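Notes from the Drosberg talks 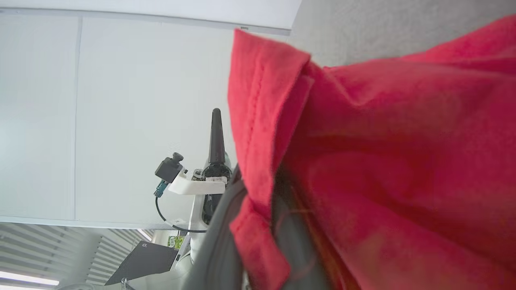
Red fabric with a stitched hem.

Hello again, everyone! I promised in the last issue that I'd write up my four days in Drosberg, and I've put it off long enough (sorry to those of you who emailed to ask). I was there for the second round of border talks between Lonside and Grakville, sitting in the press room with bad coffee and a borrowed charger, and I came home more hopeful than I went.

If you haven't been following, the short version goes like this. The two governments haven't had a direct conversation since the crossing at Hakim was shut in April. Families who used to walk over for Sunday lunch now have to drive the long way, 50 miles or more, and the last tally I was given had 2,419 people waiting for a travel permit. Drosberg offered to host because it gets along fine with both sides and has a big conference hotel going spare.

The first day was all seating plans. I'm serious! Two hours on who would face the window. Then, on the second afternoon, the Grakville delegation agreed to have the mayor of Hakim in the room, which they'd refused flat out the first time around, and things started to move. She isn't a diplomat and doesn't talk like one. From what I heard, she spent most of her time on school buses and the clinic, and I think it did more good than all the speeches put together.

I caught Zaid Nimri on the hotel steps that evening. He's been advising the Lonside team from the start, and he was in a better mood than I'd ever seen him. "We're talking about dates now," he told me. "Last time we were talking about whether to talk." He wouldn't give me any of the dates, though, and believe me, I tried.

What came out on paper is pretty thin. There's a joint statement, 17 lines long, that promises a working group and a phone line between the two interior ministries. The crossing itself gets one sentence, and it's a mushy one about "early steps." A few of the reporters around me were rolling their eyes. I get it, but I also remember the first round, when we got no statement at all and one side left before dinner.

My worry is money. Somebody has to pay to fix up the customs post and staff it, and both sides seem to think that's the other one's job. Drosberg has hinted it might chip in, but its own parliament would have to vote on that and there's an election coming.

The working group is supposed to meet within 10 weeks, probably in Drosberg again. I'm hoping to go back for it if I can find a cheaper room. If any of you have family on either side of the crossing and feel like telling me how you're getting by, please write. I read everything, even when I'm slow to answer.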